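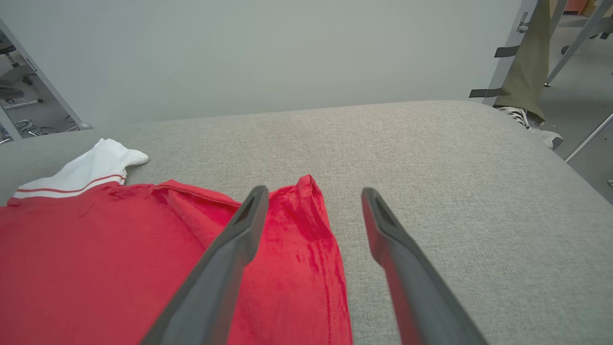
HERIMTHORPE, April – Drallavau, a supplier of textile care products to hotels, uniform services and commercial laundries, today announced the release of Jiltia, a low-temperature wash program for garments that combine deeply dyed fabric with white or light trim. Jiltia is available to existing accounts now and will be offered to new customers starting in May.

Garments with contrast trim are difficult to process in a shared load. Unfixed dye leaves the darker panel during the wash and can settle on the lighter one, most often along a collar, cuff or piped seam. Many laundries respond by washing such items separately in cold water, which uses more machine time and leaves body oils in the collar. Others return stained items for rework, where repeated bleaching shortens the life of the fabric.

Jiltia consists of a liquid detergent, a dye-binding additive and a set of machine instructions. The additive is dosed in the first fill and keeps loose dye suspended in the water until the drain step. The detergent contains enzymes selected for skin oils and food soils and does not contain optical brighteners or chlorine. The main wash runs at 66 degrees Fahrenheit for cotton and cotton-polyester loads. Pile fabrics, including velour and cotton velvet, use the same temperature with reduced drum action and a shorter final spin.

The program was developed at the Drallavau test laundry in Herimthorpe. In the final stage of testing, 2000 garments were washed repeatedly in mixed loads and graded for staining against an unwashed reference piece. Grading was done under standard daylight lamps. Rework was 62 percent lower than with the company's previous cold-water program. Results in the field will vary with water hardness, load size and the quality of the original dyeing.

Operators do not need to replace equipment to run Jiltia. The program can be entered on any washer-extractor with programmable fill, drain and dosing steps. Two free pump channels are required, one for the detergent and one for the additive. Drallavau will supply printed dosing charts for soft, medium and hard water. Sites with water softeners should use the soft water chart and check the softener salt level before the first load.

The following conditions apply:

Garments should be sorted by weight and fabric construction before loading. Sorting by color is still recommended for new items during their first 4 washes.

Loads should be removed promptly at the end of the cycle. Damp garments left folded or stacked can transfer dye by contact, and the additive has no effect once the drum has drained.

Jiltia is not approved for silk, wool, leather trim or any garment labeled dry clean only.

Garments already stained by dye transfer should be treated before they enter the program. Jiltia does not remove set stains.

Jiltia replaces the Cabello line of cold-water detergents, which Drallavau will continue to ship until present stock is used. Customers with open Cabello orders may convert them at the same price per gallon. Pump tubing that has carried Cabello should be flushed with warm water before it is connected to the new product. The two detergents should not be mixed in the same container.

The detergent and additive are sold in 5-gallon pails and 55-gallon drums. Safety data sheets, dosing charts and machine settings are available on request from the Drallavau customer desk in Herimthorpe. Sample quantities for a trial can be ordered through regional distributors.

About Drallavau

Drallavau makes detergents, softeners and stain treatments for commercial laundries. The company operates a blending plant and a test laundry in Herimthorpe and sells through independent distributors.

Media contact: Drallavau Press Office, Herimthorpe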